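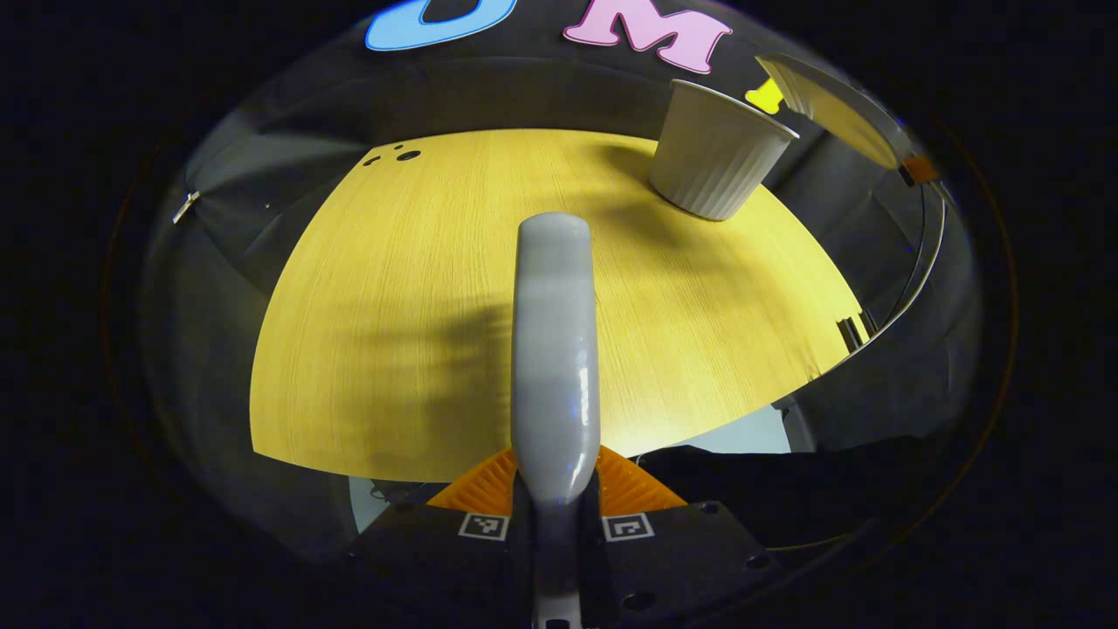

About Pavatance

Pavatance writes the software that sits between a robot's camera and its motors, a stretch of road with plenty of potholes. Ezequiel Contreras started the company in March with 2 laptops and a planner that could not find its own table. We now ship two products: Lumov handles perception, and Akpalu turns what Lumov reports into motion. 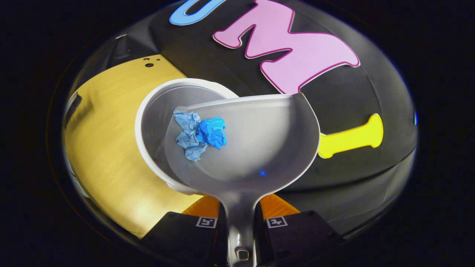 Planning is where most of our gray hair comes from. Akpalu has to treat a tool as part of the arm, so a white scoop carrying two wads of crumpled blue paper gets its own tilt limits. Release 32 respects most of them. Bug reports are welcome, and we have room for more.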